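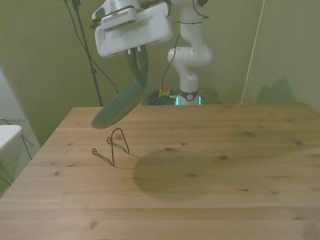 Section 4: Leveling and First Connection

Read this section through once before you start. You will need the adjustable wrench from the accessory bag, a spirit level, a bucket, and a flashlight. The Lidado 600 weighs 53 kg, so have a second person help you move it.

4.1 Placing the dishwasher

1. Turn off the power at the breaker and close the hot water valve under the sink.
2. Remove the tape from the door and take out the foam block under the lower rack.
3. Lay the packing cardboard on the floor in front of the opening.
4. Slide the dishwasher in from the front, pushing on both side panels. Do not push on the door or the control strip.
5. Stop when the front feet are even with the cabinet face. Check that the drain hose is not pinched behind the machine.

Note: The opening must be at least 600 mm wide. If yours is narrower, see the trim instructions in Section 9.

4.2 Leveling

1. Open the door and set the spirit level across the front edge of the tub.
2. Turn the front feet with the wrench. Clockwise raises the machine, counterclockwise lowers it.
3. Turn the level front to back and adjust the rear foot with the long screw at the bottom center.
4. Close the door. It should latch without lifting or forcing. If it rubs on one side, lower the foot on that side a quarter turn and try again.

CAUTION: Keep your hands out from under the machine while someone else is turning the feet.

4.3 Water and drain

1. Connect the fill hose to the hot water valve. Tighten it by hand, then a quarter turn more with the wrench.
2. Run the drain hose up to the underside of the countertop and clip it there before bringing it down to the sink drain. The high point must be at least 400 mm above the floor.
3. Push the hose onto the drain fitting and secure it with the clamp supplied.
4. Put the bucket under the valve and open it slowly. Look at both joints with the flashlight. If you see drips, close the valve and tighten the joint.

Note: A new sink disposer has a plug in the dishwasher inlet. Knock it out before you fit the hose - the machine will not drain with it in place.

4.4 First run

1. Turn the breaker back on.
2. Leave the racks empty and add no detergent.
3. Press Rinse, then Start. The cycle takes around 4 minutes to fill and begin spraying.
4. When the cycle ends, open the door. A little water left in the bottom of the filter well is normal.
5. Check the floor under the front panel again, then fit the kick plate with the two short screws.

If code E4 shows on the display, the drain hose is kinked or blocked. Press Cancel, straighten the hose, and run Rinse again.

Replacement hoses and clamps are sold through Zervas parts counters. Give the model number from the label on the inside edge of the door.

Continue to Section 5, Loading the Racks.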